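Two-arm cell, maintenance thread. I've had the keys to this one since September and a few people at the other site asked how we keep it going, so I'm writing it up in bits.

Start of shift: power on at the wall, wait for both boards at the front to show green, then the wrist lights. If a wrist stays dark, check the connector at that wrist before you touch anything in software. Nine times out of ten it's backed out a hair.

Both arms sit on the one extruded rail. Mounting plate screws get a check every 70 hours of run time. Mwangi puts a paint pen line across each head once it's torqued, so a glance tells you if one has crept.

The rail grooves collect black grit. Dry brush first, then a rag with a bit of metho. Don't blow it out with the air gun – it ends up in the cable tray and then you're picking it out of the slots with a skewer.
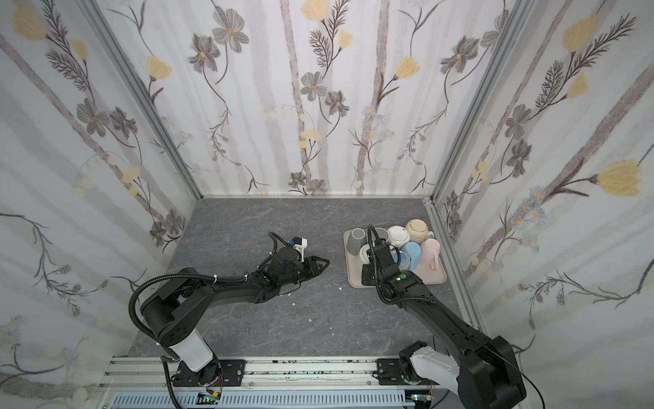 Hivby Workshop – Cell Maintenance

Cable conduit on the left arm: it needs a big loose loop over the shoulder. Prasetyo shortened it once to tidy things up and we lost a camera cable in 11 days. Leave the slack. Zip ties snug enough to hold, loose enough to twist with your fingers.

Grippers. Close each one on the Bedix gauge block and write the reading in the book. Ours sit at 214 left and a touch under that on the right. If the two drift apart, redo the finger zero on the one that moved. Takes five minutes.

Crockery goes on the pink tray, tray goes on the right-hand side. Keep the handles where the fingers can get down beside them. Teapots at the back, small cups nearer the front.

Work surface: look for white flecks before each run and wipe them up. The veining in the slab hides them, so get your head down low and look along it.

Wrist cameras get a lens cloth and that's all. No spray. If you bump one, tell Siyabonga so he can redo the calibration before the next run.

Spares are in the grey drawer: two fingers, one camera cable, a bag of screws. Next full strip-down is at 700 hours. I'll add the notes for the shoulder joint then.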